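Millers at Ukden still take toll in kind: one bag in 8, kept back from each grower's flour. I think the practice should go, or at least be weighed properly. A fixed share ignores moisture, and a wet harvest costs the grower twice.

Anjana Seneviratne's ledger for the Ranasinghe mill lists 116 growers. Over 2000 kilograms was withheld in March, none of it graded. 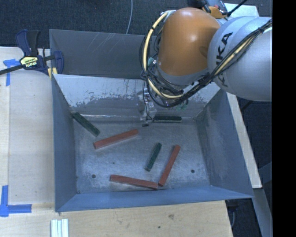 ## A fee per kilogram

A cash fee is easier to audit. Asanka Bandara objects that small growers have no cash at harvest — a fair point, and one a four-month deferral would meet. Trosell already defers.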